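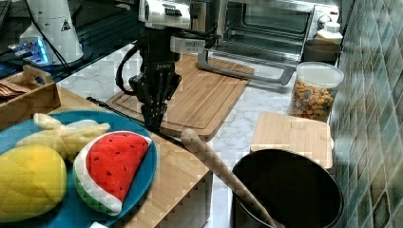

Emusthorpe kitchen: worktop and boards

Gallery page, last revised December 31, 2020. Text by Defne Karakaya, measurements by Takumi Sugiyama.

The kitchen at Emusthorpe was refitted in November. The work covered the worktop run, the diagonal tiling beside it and the storage of boards and dry goods. The plumbing and the ceiling were left alone and are not dealt with on this page. All dimensions are in millimetres unless marked otherwise. Names of settings and drawers follow the labels used in the house list, which Perihan Polat keeps.

Worktop
White marble with grey veining. The slab for the oven run is 1,441 long and was cut in one piece to avoid a joint under the appliances. Supplied by Bakhtiari, template taken on site by Umut Ertürk. The wall was out of true by 9 over its length, and the difference was taken up at the back edge, under the tile.

The sealer is a penetrating type, two coats, the second wiped off before it dried. Marble is marked by lemon juice, vinegar and tomato whether it is sealed or not. A spill of that kind should be blotted and the spot rinsed with plain water. Cream cleaners and limescale remover are not used in this kitchen. Dull marks left by acid are in the stone itself, so further sealing does not remove them. They have to be repolished.

Large cutting board
Light bamboo, with a juice groove carved around the border. This is the board for joints, whole birds and melons. It is long enough that it sits best on the diagonal, which leaves room for the elbows. A damp cloth goes under it for heavy work.

Wash by hand, both faces, the same amount of water on each. A board wetted on one face only will cup. Stand it on its long edge until dry. The groove holds water longer than the flat and needs a cloth run round it. No dishwasher.

Oil when the surface looks pale and feels rough. Food-grade mineral oil, warmed by standing the bottle in hot water, applied with a folded cloth along the length of the strips. Leave overnight and wipe off what has not gone in. Linseed oil was tried on an older board and stayed tacky, and has not been used again.

Small cutting board
Square, pale bamboo. Bread, fruit and herbs only. Onions and garlic go on the large one. The two are the same kind of material and take the same oil, and are done on the same evening.

Fadime Aydoğan asked for a third board for fish. It is plastic, lives in the drawer left of the sink and goes through the dishwasher.

Toaster oven
Stainless steel, dark glass door, bar handle along the bottom. It is used for most baking when there are only two people in the house. The clearance behind the case is 50. The instruction sheet asks for free air above as well, so nothing is kept on top, trays included.

Temperature was checked with a separate probe at three settings. The dial reads low at the bottom of its range and is close to correct in the middle. At the top setting the probe was slow to settle and the reading was not recorded. Preheating takes longer than the lamp suggests. For pastry, allow one full cycle of the lamp after it first goes out.

Crumbs are cleared when the oven is cold. The steel is wiped with the grain, using a cloth wrung out in washing-up water, then a dry one. Glass cleaner is kept off the door edge, where it gets behind the seal.

Dry goods
Breakfast cereal is kept in a clear plastic canister with a white lid. The coloured pieces go in loose, without the inner bag. The canister is emptied and washed before each refill. New cereal poured over old leaves stale dust at the bottom, and the lid will smell of it.

Flour and rice are in Trollow tins in the cupboard. Each tin carries a strip of masking tape with the date of opening. Spare packets stay on the lower shelf, oldest to the front.

Tiling
Square tiles with a gloss finish, set on the diagonal, in mottled green, grey, white and tan. The colours were mixed from several boxes and laid out dry on the floor first. Three arrangements were tried. The one chosen has no two strongly green tiles edge to edge, apart from one pair near the corner where a replacement was cut late.

Diagonal setting produces a cut tile at every edge of the field, and the waste was higher than with a straight layout. The order was 300 tiles. The whole ones left over are boxed in the cellar, marked for the kitchen. Grout is Zovico, a mid tone. White was considered and rejected on account of tea.

The gloss shows water marks. A dry cloth after washing down is sufficient.

Pots
The black pot is washed by hand with a soft brush. Burnt-on food is soaked with bicarbonate of soda and hot water. It is not put down straight from the hob on the marble. Use a trivet or the iron stand. The board is not a trivet either, and the scorch mark on the previous one came from that.

Outstanding
The bead of sealant along the back of the oven run is to be redone once the tile grout has cured. Umut has the colour reference. The second coat of sealer on the short run by the door has not been applied. Corrections to measurements go to Takumi, and corrections to the house list go to Perihan.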